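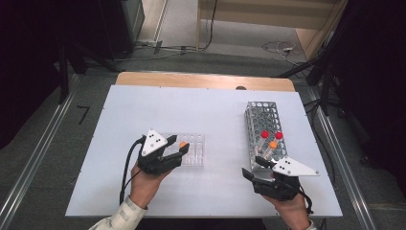
Honey from the Nirolwood side of the valley has always been sold as heather honey, and when I started this work I had no reason to doubt it. I'd bought it for years and liked it (I still do!), and the beekeepers were quite sure of themselves. What I wanted from this part of the study was a simple check of the pollen in the jars against what the labels said. The method is an old one and needs very little kit: you dilute the honey, spin it, keep what sinks and look at it under a microscope. Most of the trouble is in keeping the samples straight. We used colour for that, so a tube with a small orange cap, like the one held just above the clear rack in Figure 1, meant honey sold as heather, and a blue cap meant anything sold as mixed blossom. I'd tried writing on the glass first and the ink came off on my thumb.

## 3.2 Collecting and preparing the honey

We asked eight beekeepers for honey, five in Nirolwood and three down towards Talton. All of them said yes, though one wanted it in writing that I wouldn't pass his hive sites on to the others, so the map in the appendix is vaguer than I'd like. Hendrik Modise did most of the driving. He collected in late August and again in May, and he went to the honey houses himself and took it from the settling tanks, not from jars on a shelf. I was keen on that. A jar can be a blend of several weeks' honey, and I'd have had no way of telling.

Each sample was ten grams, stirred into warm water until it ran freely, then spun, poured off, rinsed and spun again. I won't go through every step as we followed the standard recipe, with one change. The late honey from Nirolwood sets like jelly in the pot and won't dissolve nicely if you hurry it, so we let those samples stand overnight in a warm cupboard before the first spin. Sadia Jadoon suggested this after losing a whole afternoon to a lump that simply would not give in. We then did the same with the Talton honey, to be fair to both, even though it didn't need it.

## 3.3 Counting

For each slide we counted 400 grains, working across in strips and leaving out anything crumpled past naming. Sadia and I both counted every slide, without looking at one another's sheets until the end. Where we differed on the main pollen by more than a few grains, Lærke Brynjólfsdóttir had the final say. She has been looking at pollen for far longer than either of us and she is quick, sometimes alarmingly so.

Heather pollen is kind to beginners. The grains stay together in fours, in little rounded clumps, and you can spot them at low power. The catch is that you have to decide whether a clump counts as one or four. We counted it as one, and anybody comparing our figures with older work should look at what those authors did before getting excited. Bramble was much harder. It looks an awful lot like several of its cousins, and I've put the whole lot together as "bramble type" in the tables, which Lærke thinks is cautious and I think is sensible.

## 3.4 What we found, and what I make of it

The August honey from the upper hives was what it claimed to be. Heather led in all of it, with bramble type a fair way behind and then bits of clover, willowherb and a scattering of things we could only call "other". So far, so cheerful. The May honey was another matter. Two of the Nirolwood keepers use the same label all year round, and their spring honey had hardly any heather in it at all, which makes sense when you remember that nothing up there is in flower then. It was mostly sycamore and hawthorn, and to my mind it was the nicest honey of the lot.

I don't think anyone was trying to pull a fast one. When I took the results round, one of the two said that "heather" on his label meant the hill and always had. His father used it that way, and his regular customers know what they're buying in spring. Nanami Sakai, who did the interviews described in Section 4, heard much the same from the shop in Talton, where the spring jars are put out at the front and called "the light heather". There's a local meaning of the word and a botanical one, and they've rubbed along together quite happily.

The Talton honey gave us one proper surprise. Sample T2 came from a garden apiary well below the moor, and heather was its second commonest pollen. I first put this down to a muddle at my end and had the sample made up again from the spare pot, with the same result. Shota Sakai has since walked the ground for us and found a bank planted with garden heathers within 200 metres of the hives. That may well be the answer, but I can't rule out bees going up the hill, as the edge of the moor is 1000 metres off in a straight line and bees will fly further than that for a good crop. Telling garden heathers from the wild kind by pollen alone is beyond what we could do with our microscope. I've left T2 in the tables with a note beside it, and it is left out of the averages in Table 2.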